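Workshop and packing room: monthly safety walk-round, March
Unit 16, Prutiser
Checked by: Samuele Gentile
Started 8.15, before the day shift

Marks used: OK, Fix, Watch.

1. Way out and doors
Front door opens fully from inside. OK
Rear fire door. Fix. The bar needs a hard shove on the left side. Dekker have the job, reference 207.
Green exit sign over the stairs lit. OK
Assembly point notice still shows the old car park. Fix.

2. Fire equipment
Extinguishers on their hooks, pins in, needles in the green. OK
Fire blanket in the kitchen. OK
Call point test done on Sunday with the alarm firm on the phone. Heard in all rooms except the far store. Watch.

3. Worktops
Surfaces sound, no splinters or lifted strips. OK
Edges to be felt by hand as well as looked at. Gastetti oil only, thin coat, left overnight.

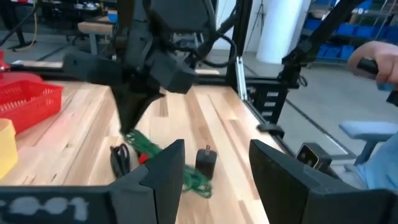 Item 3: worktop, with green cord and cables.

Comment: cord and string go back in the drawer at the end of each job. Same remark as last month.

4. Floors and walkways
Main walkway clear to full width. OK
Mat by the sink curls at one corner. Fix, or throw it out.
Floor tape to be looked at for lifting ends. A bit came up by the goods door and was relaid. 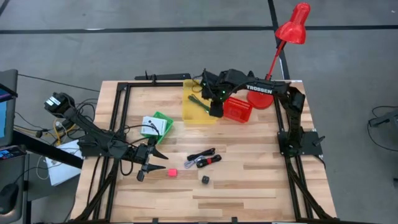
Pallets are not to be stood on end anywhere, including for five minutes while someone finds the truck. Two were leaning by the racking when I came in. Laid flat and spoken about.

5. Electrical
Test labels in date on fixed equipment. OK
Extension leads: one with a cracked plug, taken out of use and cut. Replacement on order.
Kettle and toaster. OK
Grilluser hotplate in the kitchen. Watch. The lead runs too near the ring. Move it to the other socket.

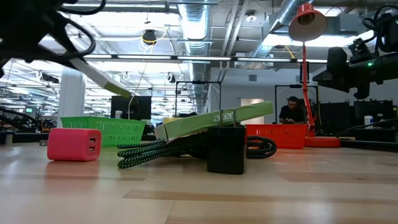 Anything brought from home that plugs in has to go on the list before it is used here. The list has 18 entries and I think more are in use than that. Please add yours.

6. First aid
Box sealed and full, except plasters. Fix.
Eyewash in date. OK
Accident book: no entries this month.

Fixes to be closed before the next walk-round. Rear door first.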